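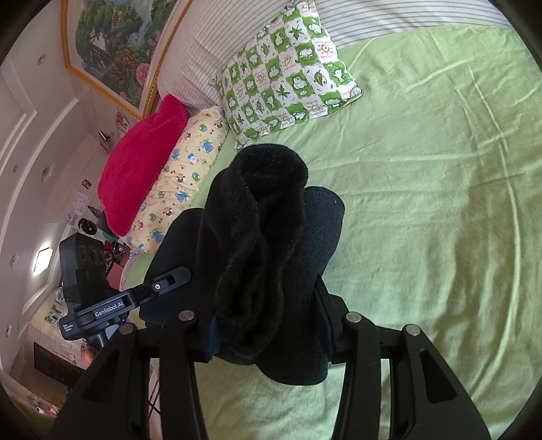 Humidity in the flat was 43 per cent at breakfast, falling by noon. Moved the Florketti dehumidifier from the hall to the bedroom and set it to level 2. Drain hose rerouted behind the wardrobe; the old run had a low point that held water.

Window seal on the north side still leaks air. The Stikeck tape lifted at both lower corners, so I cleaned the sill with metho and applied a fresh strip. Colour match is poor. It will do until July. 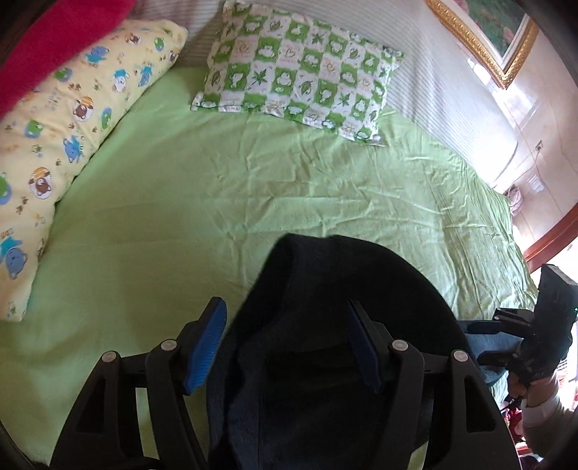 Page last changed: Fri 13 March

Meter log: the Šindelář unit reads 4 points higher than the Udeck with both on the same shelf. Left them side by side overnight before adjusting either. The Udeck manual gives a salt test for calibration, but the jar I have doesn't seal. Need a new lid.

Filter hours on the dehumidifier passed 4,000. Ordered a replacement and vacuumed the old one in the meantime.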